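Juvell Metal Paste, 97 g tin
Reviewed by Ojārs Dzene, 2018-01-24

Juvell is a fine abrasive paste for stainless steel and chrome. The tin is smaller than the Lustach jar it replaces on my shelf, and the paste is stiffer. It does not run on vertical parts. The smell of solvent is mild but stays in the cloth overnight.
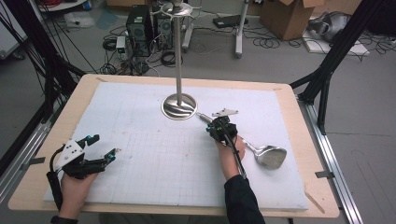
Stainless-steel stand with a round, dish-shaped base.

Application
Put a small amount on cotton, rub along the grain, wait 12 minutes and buff. Lustach needs less time but leaves a film in corners. Juvell comes out of corners with a soft brush. On a faucet with heavy water spots it took two passes, and deep scratches stayed where they were.

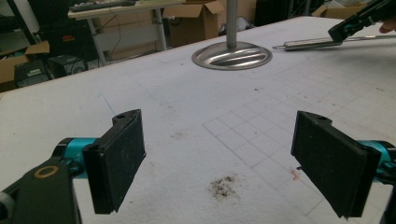
Residue is the weak point. The paste turns dark gray as it picks up metal and dries to a powder that spreads when brushed. A white tabletop like the one shown makes stray powder easy to find, and I would choose one over dark laminate. Wipe with a damp cloth before the powder is walked through the house. The paste also stains unsealed grout.

Long parts
Rails and tubes are best done in short sections. Overlap each section slightly or a dull ring remains at the joint. Keep the last buffing strokes lengthwise. 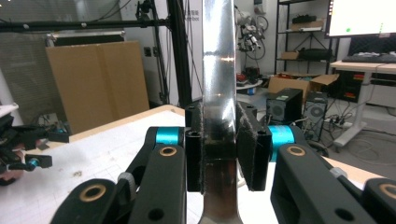

Verdict
Good on steel, slow to use, messy. The lid seals well. I will buy it again for faucets and keep Lustach for large flat panels.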